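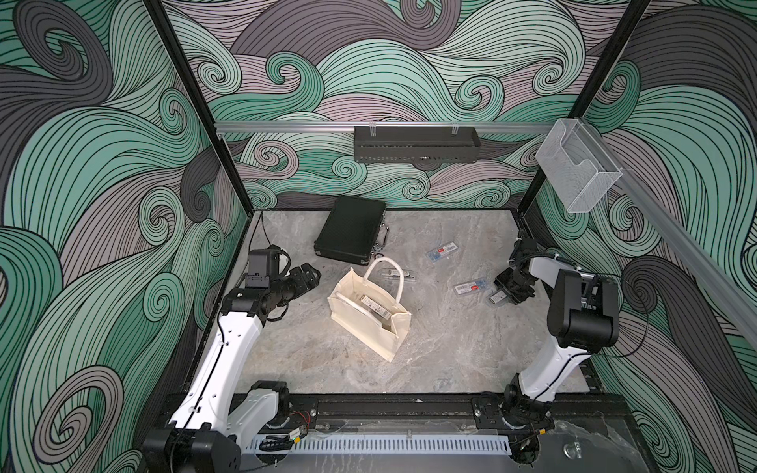
I went to the Kevedov open day in July expecting free biscuits and a bit of a nose round, and I came home with a page of notes about packing bags. There were biscuits too, to be fair (shortbread, rather good).

Kevedov have a unit on the Grorkthorpe road, behind the tile place, and once a year they let the public in to watch their robot arms at work. The bench I spent longest at had a pair of arms and a paper shopping bag, and a few small bits of shopping to go with it. I stood there for 22 minutes — I know because my parking ran out — and I'd happily have stayed for more. You'd think a machine would make short work of a carrier bag. Well! A paper bag is a horrible thing to pack, and watching somebody else struggle with one makes you think about how you do it yourself.

So, my notes, tidied up a bit.

Open the bag properly before you start. The chap running the bench told us most of their trouble comes from bags that are only half open. At home I now put my fist in and push the bottom corners out flat, then fold the top inch outwards to make a collar. It stays open on its own and you get both hands back.

Something boxy goes in first. A small box will do. Stand it up against one side and the bag stops flopping about while you find everything else. If it slides over to a slant, straighten it before you add the next thing or the whole lot will lean the same way.

Blister packs go in flat against the sides, card facing out. I've always chucked them in on top, where they catch on everything, and the corners can go straight through thin paper. Two of them back to back take up hardly any more room than one.

Tiny round things need a home of their own. Fuses, pen refills, little batteries, anything that rolls. I keep an old mug by the back door and they go straight in there when I unpack. Before the mug I once spent an entire evening looking for a fuse that was in my slipper.

Hang a basket where you work. This is the one I've copied! They had a metal basket with holes in it hung from a rail on the back wall, and a clear holder on another rail at the side, so the worktop was left for the job. I bought a Tovar rail, 700 mm long, and put it up over the bench in the garage with 2 screws. The see-through holder is the better of the pair for small stuff, in my opinion, as you can tell at a glance when you're low on picture hooks.

Be careful with a patterned worktop. Theirs was a pale marble sort of pattern, very smart, but my eyes aren't what they were and I'd lose a clear packet on that in no time. I've put a plain dark tea towel down at my end of the kitchen counter for fiddly jobs.

A word on rope handles. They're comfy but they fall inwards just when you want to drop something in. Peg them to the outside with a clothes peg.

I did ask whether they'd be selling one that does the big shop. The answer was a very polite no. Next year's open day is meant to be at the Pivwood site, which has its own car park, so I shan't be clock-watching.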